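April, by Mererid Sayce
3 min read
Search jobs, studies, places

People who fold towels for a living (or just a lot of them at home): come argue with our robot arm

Hi! I'm Mererid, I run the people side of things at Jundix, and I'm looking for 4 folks to join us for a paid study on whether machines can do household chores yet. My own view, after a year of watching one try, is "sort of, on a good day, if the towel's in the mood." I'd love yours, especially if you've worked in a laundry, a hotel, a salon, a gym, or a house with teenagers in it.

Mostly we do towels. Shirts are still way beyond us and please don't ask me about fitted sheets. The arm takes hold of a towel by the edge, lifts, and we all stand there holding our breath like it's a penalty kick.
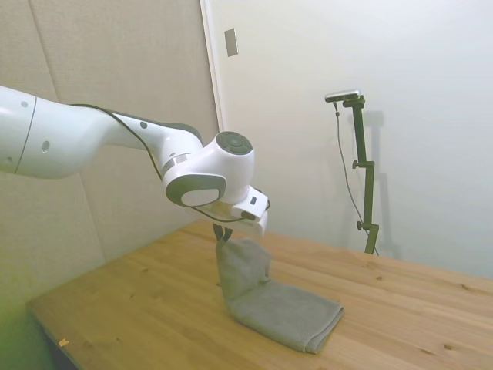
Bohdan Kushnir wrote back to my last post that his grandmother could get through a whole basket before a machine made up its mind about one corner, and that he'd want to see it cope with a pile straight out of the dryer before he believed a word of it. Fair enough, Bohdan! I'd like to see that too, and you should apply.

So what would you be doing? You'd come in for two sessions, fold things the way you normally fold them, then watch the arm's attempts and tell us what you'd send back. Would you put that one on a shelf? Would your boss? We've got 4000 tries on record and I'm pretty sure we've been grading them too kindly, because we're all engineers and we get excited when anything ends up square.

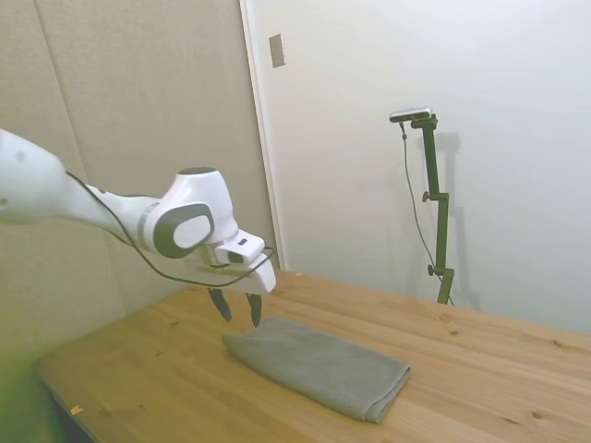 You'll also get to pick a chore you think should come next. Melaniia is rooting for dishcloths, I want socks, and there's a shop owner in the last group who made a really good case for restocking paper bags behind the counter.

Pay is $200 for the two sessions, plus parking. You don't need any tech background (I'd kind of prefer you didn't have one). You do need to be 18 or over and okay with standing for a while. Strong opinions about thirds versus halves are very welcome.

To apply, send a few lines to Zyanya Bermúdez at the Jundix front desk with what you fold, how often, and which afternoons work for you. Sunday is fine too. Zyanya will call you back, usually after 4, so please pick up!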